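Sekby unit, kitchen and packing side
Monthly walk-round, June
Checked by: Wagner Medeiros
Start 7.15 am

1. Fire exits
Front OK. Rear door sticks at the bottom, needs planing. Asked Jarnon last month, still waiting.

2. Extinguishers
All tagged. The one by the loading bay is blocked by pallets AGAIN. Moved them myself. Please keep 60 cm clear.

3. Emergency lights
Tested with key. Corridor one dim, went off after 12 minutes. New battery pack on order from Emeo.

4. First aid box
Plasters low, eye wash out of date. Replace both this week.

5. Floors and walkways
Mat by sink curling up, trip hazzard. Bin it. Drain cover loose, screwed down.

6. Electrical
Kettle lead frayed, taken out of use. Strömberg heater passed. No daisy chained extensions this time, good.

7. Handwash
Hot tap slow to run warm. Soap fine. Paper towel holder broken, tape is not a repair.

8. Work surfaces and trays
Dark tops need a proper wipe at end of shift, not just a brush off. Divided trays to be washed seperately and dried upside down. Any with cracked rims go in the skip.

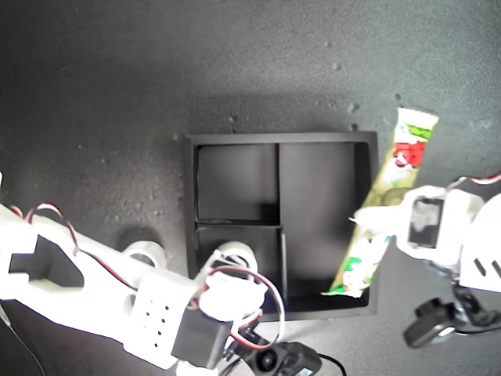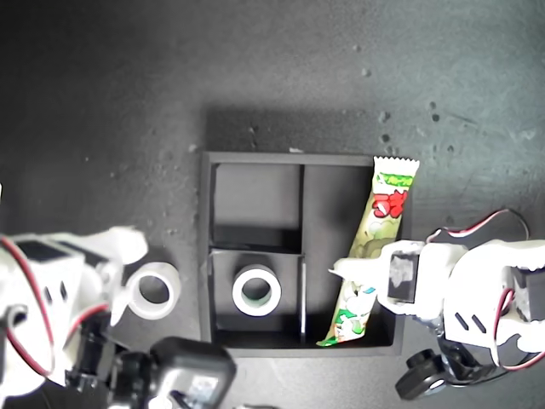
9. Waste
Outside bins overfull, lids up. Ring for an extra collection.

10. Paperwork
Cleaning log 3 days blank. Whoever is on lates, fill it in on the night pls.

Result: pass with actions. Items 1, 2 and 6 rechecked in 7 days.
WM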